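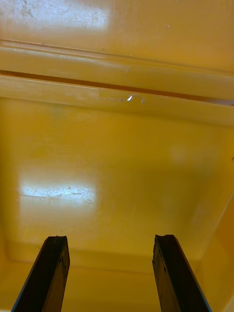
Stullon wrist camera kit, the small one, three months in. Short version -- good camera, annoying software, I'd buy it again but only at the sale price. We use it for collecting pick demos, bin to bin, operator drives the arm and everything gets logged for training. The view you get is like this one: both fingertips in, gripper open, yellow bin filling the rest. Fine scratches in the plastic come through even inside the glare patch on the left, which I did not expect at this price. The glare itself is a problem, more on that below.

What's in the box. Camera, bracket, two cables (one straight, one right-angle, use the right-angle), a bag of screws, a printed calibration card. No driver for the screws. Bracket fit our gripper without shims. The one from Kang we had before needed tape and a prayer.

Setup

Mounting took me one evening. Calibration took Eun-ji Jang the next one, and she's faster than me. The guide says to hold the card at different distances and wait for the beep. There is no beep on the current firmware. You watch the little bar in the corner and when it goes green you're done. Would of been nice to know.

Get the tilt right before you record anything. We wanted the tips low in the picture and as much of the bin as possible over them. First try we had the fingers way up in the middle and the policy basically learned to look at fingers. Threw that batch out. If you change the tilt later your old episodes don't match the new ones, so mark the bracket with a paint pen. I used nail polish. Works.

Recording

This is where it's good. Start and stop from a foot pedal, each episode saved on its own, joint data and video lined up with no drift that we could find. We're at 1028 kept episodes as of this week and 17 got corrupted, all on the same long cable, all fixed by swapping it. I can live with that.

Picture quality: sharp close up, color is steady as long as you lock white balance. LOCK IT. Auto will wander when one strong color takes up most of the picture, and a yellow bin is one strong color. Mi-kyung Bang found this going through old clips, the same bin drifting from mustard to something like lemon over one session. Locked since then, no more trouble.

Glare. Shiny bins plus overhead light, you get white patches on the flat parts and along the rim. A part sitting in one of those patches can wash out, esp. anything clear or pale. Stullon sells a polarizing cap. It helps some, not a lot, and costs too much for what it is. Turning the exposure down two steps did more for us. Also bin choice -- matte ones are easier. But the line where this is going has shiny ones with scuffs all over so we train on shiny ones with scuffs all over. Don't clean up your data prettier than the real thing.

Related: record some episodes where there is nothing to pick. We didn't, for weeks. Then the arm would reach into an empty bin and close on a reflection, over and over. Added a set of empty-bin demos where the operator looks, backs off and stops. Much better now. Nothing to do with the camera but I wish a review had said it to me.

Software

Ugh. The labeling app is slow and the tag list doesn't sort. You type "empty" and get everything you ever tagged with an e in it. Export works but it names files by time stamp only, no operator, no task. Mi-kyung wrote a script that renames them on the way out. There's a plug-in from Trikent that supposedly does the same, we tried it and it choked on folders over a certian size. Didn't chase it.

No undo on delete. Lost a good half hour of grasps that way. My fault but still.

Support answered 3 emails out of 4, politely, and the firmware fix for the dropped pedal presses came out in October, before I bought, so you shouldn't see that one if you update first. Update first.

Versus the others

Kang: cheaper, wider view, soft at the edges, bracket is bad. Fine if you only need to see where the gripper is.

Flollico: nicer picture in low light, heavy. You feel it in the arm when you're driving, slower moves, and slow moves end up in your demos.

Stullon sits in between and the sync is the best of the three. That's what sold me. Bad sync ruins a dataset and you find out late.

Who should skip it: anyone doing large parts, the view is too narrow and you'll want a second camera overhead regardless. Also anyone who needs the labeling app to be the whole workflow. It won't be.

4 out of 5. Point off for the app. Will update if the cable thing comes back.

Posted 25 Mar 2024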